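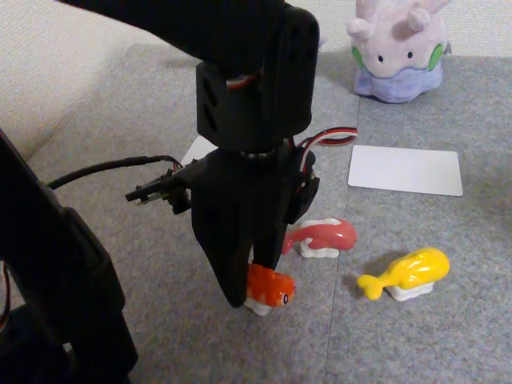 Can you use the Fesside oilstone with water instead of oil?
Water works fine on a new stone. Once oil has gone on it, stay with oil, the two don't mix and you end up with grey porridge on top.

Fesside Bench Stone, two-sided, in beech box
By Kayode Iyamu, September
Shares 30

Back in stock. Took long enough, sorry to everyone on the waiting list, you should all have had an email by now. If not check your junk folder then ring the shop.

Same stone as before. Coarse one side, fine the other, glued up in the middle. Sits in a beech box with a lift-off lid. Box is a bit deeper than the last batch so the stone stands less proud. Some people liked it higher. If you do, slip of card underneath, done.

What it's for. Chisels, plane irons, kitchen knives, pocket knives, garden shears if you take them apart first. Not for serrated bread knives. Not for scissors unless you know what you're doing, and most of the scissors that come in here for rescue have been done on a stone like this by somebody who didn't.

Which side first? Coarse if there's a nick or the edge is properly gone. Otherwise go straight to fine. People spend far too long on the coarse side, wears the tool away and wears the stone hollow.

How to use it. Few drops of oil, spread with a finger. Bevel flat on the stone, feel it seat, then push. Use the whole length, ends and all. Keep going until you can feel a burr along the back, then turn the blade over, dead flat, a couple of light strokes to take it off. Wipe. Try it on a bit of scrap pine across the end grain. If it crumbles the wood go back to the stone.

Knives are the same idea but at a lower angle and you have to follow the curve at the tip. Practise on a cheap one.

Oil. Any light mineral oil. We sell the Premo honing oil in the small bottle and the big bottle, big one is better value and lasts years. Don't use cooking oil!! It goes sticky and blocks the stone up. We get one of these in every month or so and there's not a lot to be done beyond a long soak in paraffin and a scrub.

Flattening. All stones dish in the end. Coarse wet and dry paper on a piece of float glass or a good flat tile, rub the stone on it in circles till the pencil marks have gone. Draw the pencil marks first, obviously. Takes a while on the fine side.

Honing guide is seperate. The Vallejo guide fits narrow chisels and wide plane irons, side clamping, brass wheel. Worth having if your hands wander. Mortice chisels are a squeeze in it, very thick ones won't go at all. There is a cheaper guide on the accesories page but the screw strips if you lean on it.

In the box: stone, beech box and lid, printed sheet. No oil. No strop. The Jorkwood strop is listed with the leather goods, comes with 3 bars of compound.

Price is £50, was a little less last year, the beech went up. £30 for the stone by itself if you have a box already, but measure your old one first, the older boxes were made to fit the stone and not much else.

Delivery. Goes out same day if you order before noon. It's heavy and it is brittle, so it is double wrapped. If it turns up cracked, take a photo of the parcel before you bin anything and send it over. We'll swap it.

Returns fine if unused. Once there's oil on it we can't put it back on the shelf.

Shop is still at the old chapel end of the yard, 1871 over the door, go round the side as the front sticks. Bring your blunt chisel and try the stone before you buy, there's one out on the bench all day with a rag and a bottle. Closed for lunch.

Next batch is ordered, no date on it yet.

Comments 3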